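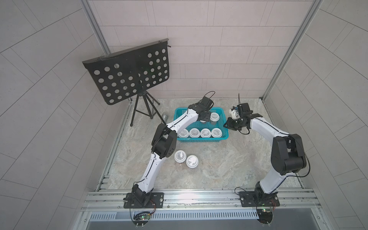

Lidded cups in the turquoise basket, with two more on the floor in front and the music stand at the back.

Flamusitz music sessions, Brostden
Progress report to the Frade Fund, period 2
Covers the months up to the end of November

Summary

The sessions have run as planned in this period. We have the use of the room for the hours we asked for, the drinks break is settled into the timetable, and most of the equipment in the original application has been bought or borrowed. Work since the last report has gone mainly into the way the room is set out and cleared. The fund asked us to report on this after the first period, when sessions were finishing late and items were going missing between weeks.

Attendances came to 113 over the period. This counts every visit, so a person who came each week is counted each time. We do not yet have a figure for separate individuals and will try to give one in the final report.

We have spent the £200 small items allowance in full. The larger equipment line is untouched and we have a question about it further down.

The room

The wall tiling and flooring were described in our first report and have not changed. The tiles are light grey and the floor is the grey marble-patterned one. Both wipe down easily and we have had no marks that would not come off. The sound is harder than we would like. Spoken voices carry well but anything loud rings for a moment afterwards. We have tried the sessions with coats hung along one side and it helped a little. We are not asking for money for sound panels in this period.

Storage is still the main limit. We have a single cupboard, shared with another group, and our half is the lower half. Everything we own has to go in there at the end of a session or be taken home. This is why the clearing of the room takes up so much of this report.

Cups and drinks

In the first period drinks were poured out at the break from a jug into open cups. There were spills on music and one on a keyboard lead. We moved to lidded cups, which come from Plultex. They are white with printed lids. The prints differ from one lid to the next as the cups came in mixed lots, and several have Chinese lettering. People have found this useful for telling their own cup from the next person's, so we have not asked Plultex for a matching set.

The rule on cups is simple. They go out at the break, they may be put down on the floor beside a chair, and they all go into the basket before the second half starts. A cup with something left in it is stood upright in the basket and dealt with at the sink. Empty ones can be laid down.

The basket is a plain turquoise plastic one with mesh sides and a mesh bottom. We chose an open mesh so that drips go through and the basket can be rinsed under the tap. It does mean that it cannot be carried across the keyboard or over anyone's bag, and we have had to remind people of this. A tray to go under it would solve the problem and would cost very little.

We tried three ways of loading it. Standing the cups up was quickest, and it is what most people do without being told, but they fall against each other once the basket is lifted. Laying them down in any direction wasted space. Laying them on their sides in a row, lids all facing the same way, has worked best. The lids can be read without moving anything and a missing lid shows up straight away.

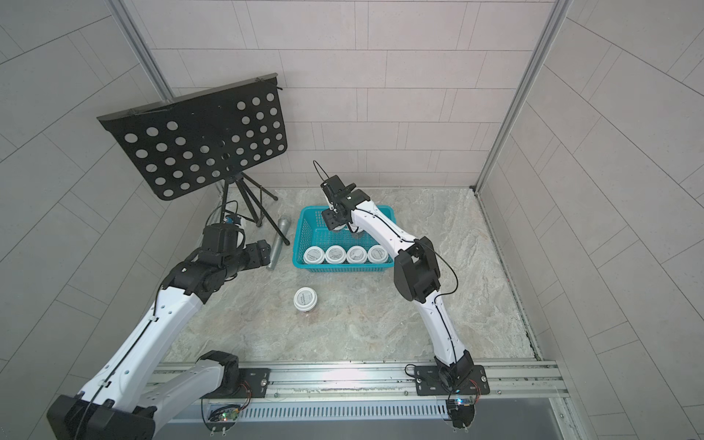 Clearing the small equipment has been less straightforward. The music stand and the handheld microphone are used up to the last few minutes and are usually the last things to be put away. In the first period the microphone was often left lying where it had last been used, and on one evening it was locked in the room overnight. It was there the next morning, but the room is let to others and we cannot rely on that.

We have now written a closing order and fixed it inside the cupboard door. It reads as follows.

Cups into the basket, including any on the floor.
Basket to the sink.
Microphone switched off, wiped, and into its pouch.
Music off the stand and into the folder.
Stand lowered and carried to the cupboard.
Chairs back to the wall.
Floor wiped where drinks have been.
Cupboard locked and the key returned.

The cups are first on the list for a practical reason. Until they are off the floor nobody can move the chairs or the stand without kicking one. When we tried putting the equipment away first, two cups were knocked over in the same evening.

Clearing used to run well past our booked time. It now finishes inside it on most evenings. The exceptions have been sessions where a visiting player brought extra equipment, and one where the sink was in use by the other group and the basket had to wait.

Music equipment

The stand is a black one with a perforated desk on a tripod base. It has been in use at every session. The desk holds a full folder without dropping, which the folding stands we borrowed before did not do. We would like a second of the same type. At present the person leading and the person singing have to share, and the stand is turned back and forth between them.

The microphone is silver and handheld. It is used for the quieter singers and for announcements. We considered a clip or a floor stand for it, but people like to pass it along the row and we have left things as they are. The spare lead listed in the application has been bought. It is too long for the room and has to be coiled, and a shorter one would have been the better choice.

The songbooks have been copied and bound. Two pages were copied in the wrong order and have been corrected by hand.

Spending

The small items allowance of £200 has been spent on the following:

Lidded cups from Plultex, including delivery
Basket
Microphone pouch and spare lead
Copying and binding of songbooks
Cloths, washing-up liquid and a brush

Receipts for all of these are attached except the one for the cloths, which was lost. We have left its cost out of the claim. Drinks are paid for out of the collection at the door and are not charged to the grant.

What has not gone well

The afternoon session has been poorly attended. It was added at the request of people who do not like to travel after dark, but it clashes with the school run and several of those who asked for it have gone back to the evening. We would like to keep it going until spring and then decide.

Lids are wearing faster than cups. Some no longer press down fully at the rim, and these cups have been put aside for dry use such as pencils. Plultex sells lids only with cups, so we expect to have more cups than lids by the end of the year.

The shared cupboard was left unlocked twice, once by us and once by the other group. Nothing was taken. The two groups have agreed that whoever leaves last signs the sheet.
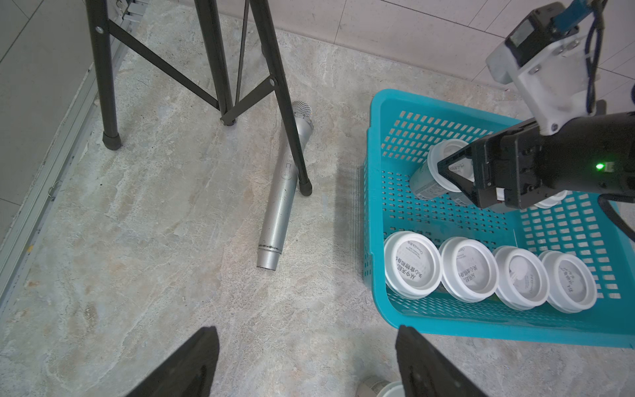
Six white plastic cups laid on their sides in the basket.

Plans for the next period

We will carry on with the same timetable. The closing order will stay up and we will shorten it if any of the steps prove unnecessary. The step about wiping the floor may be dropped on evenings when there has been no spill, though some of our regulars would prefer it done every time.

We will buy a tray for the basket from the door collection.

We plan to hold one open session in Brostden library for people who have not been before. The library has offered the space free of charge and has its own chairs, so we would only need to bring the cups, the basket, the songbooks, the stand and the microphone. All of it should go in one car.

Questions for the fund

May the second music stand be charged to the larger equipment line? It was not named in the application, which listed a keyboard bench in its place. We have since been given a bench and do not need to buy one.

Would the fund accept attendances on the present basis for the final report, if we are unable to produce a figure for individuals? Our sign-in sheet asks for a first name only, and we have several people with the same one.

We would also be grateful to know whether the next report should follow this layout or the shorter form sent out with the award letter.

Attached: receipts, sign-in totals by month, copy of the closing order.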